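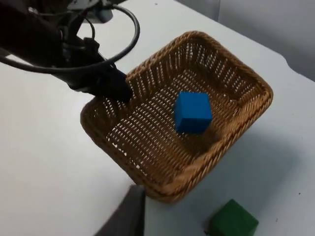 Lindemann brings its Tidy Table afternoons to Limville

For immediate release

I've been running Tidy Table from our little shop in Clornton for 3 years now, and I'm so pleased to say we're coming to Limville this September! It's a free drop-in for families, all about putting toys away (and getting them out again, of course). We start at 15 tables, each with a wicker basket and a few coloured blocks, doors open after lunch on Monday.
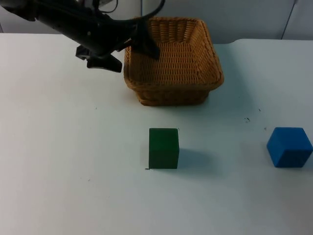
My two will tip a basket out all day long, but getting anything back in is another matter, wrote one parent from Flamthorpe when we asked what people wanted from us. So that's where we begin, with one block and one basket, and plenty of time.

We've given away over 400 baskets so far, and I'd love to reach 1000 by next spring. I'm very fond of wicker – it looks nice enough to leave out in the front room, and small hands can get hold of the rim.

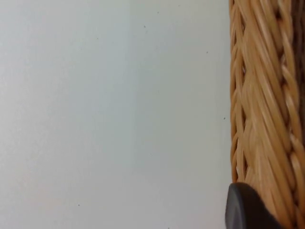 The braided edge of a Tidy Table basket.

There's no need to book, and grown-ups are welcome to join in. Tea's on us.

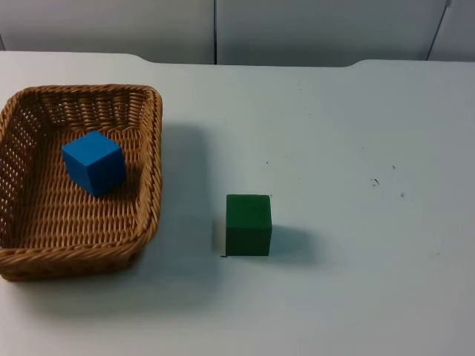
Blue block in the basket, green one still on the table.

For more details, or to have a table at your own school or hall, call in at Lindemann in Clornton.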